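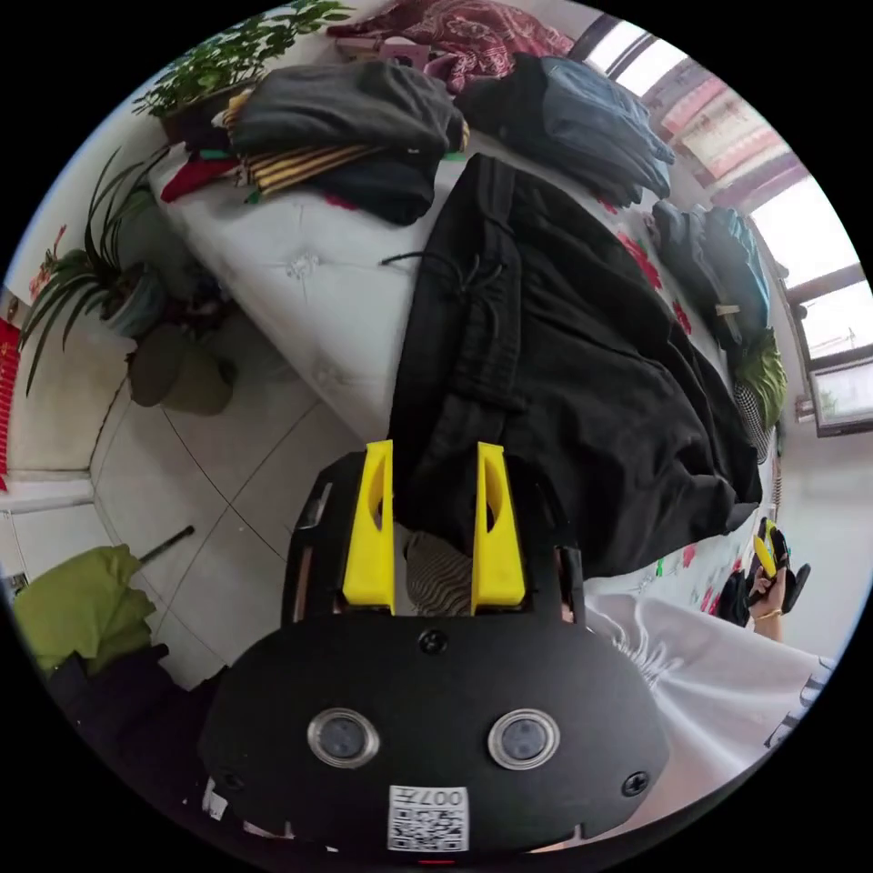 Do you need to iron black drawstring pants before you fold them? Mostly you don't, if you lay them full length on the bed and smooth the legs with your flat hand from the waist down.

I was asked this by my neighbour in Dolinstead, and my reply became too long for one message, so I put it here in pieces.

First piece: the cord. I pull it even on both sides and tie one loose bow. If you leave it hanging, it goes into the next garment in the pile and everything comes out of the drawer together, like fish on a line.

Then one leg over the other, seams matching. Fold in half, then in half again. My aunt did it in thirds and I respect this, but my drawers are shallow and thirds make a brick.

I fold on the bed because the ironing board is too narrow and the kitchen table has always some crumbs. The bed has the flowered sheet now, red and pink with green leaves. On a plain dark sheet I lose all the black clothes.

About the piles. I keep black and dark grey in one stack, on the far side of the bed. Denim has its own pile, near to it. Heavy denim on top of soft things presses lines in them, and I have learned this with a good shirt.

The colourful ones I don't sort very strictly. Teal, lime green, the black and white checks – they go in a row along the edge and I carry them last.

Somebody wrote to me that the colours should be sorted like a rainbow. Petrică Dobre, if you are reading, I tried your rainbow in June and it lasted 4 days.

The patterned blanket, the dark red one with the swirls, goes on the top shelf. It is too thick for the drawers. I fold it with the pattern outside so I can recognize it from below without climbing on the chair.

A question came about fabric softener for black cotton. I don't use it. I wash inside out, cold water, and hang it in the shade. Our balcony in unit 303 gets strong sun after lunch, so I hang before 9 in the morning or I wait for evening.

For the lint: a damp rubber glove, one direction only. The sticky roller works also, but I finish a whole roll too quickly.

Next time I will write about socks, for which I still have no good system. If yours works with more than one person in the house, please tell me.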